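Home | Units | Readings | Contact

Week 2: Writing a death notice

A death notice is paid for by the line. An obituary is written by staff and costs the family nothing. In this unit we practise the notice, using the Druker and Amato files from the reader.

Start with the full name, age, town and date of death. Work history comes next, in one or two sentences. Check the spelling of every name with the family before you file. 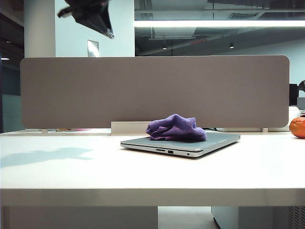
Survivors are listed before those who died earlier, unless the family asks otherwise. Service details go last, with the funeral home's address. Put donations in place of flowers on their own line.

For August: rewrite the Amato notice in under 1000 characters and bring 2 printed copies to the tutorial.

2 comments | Share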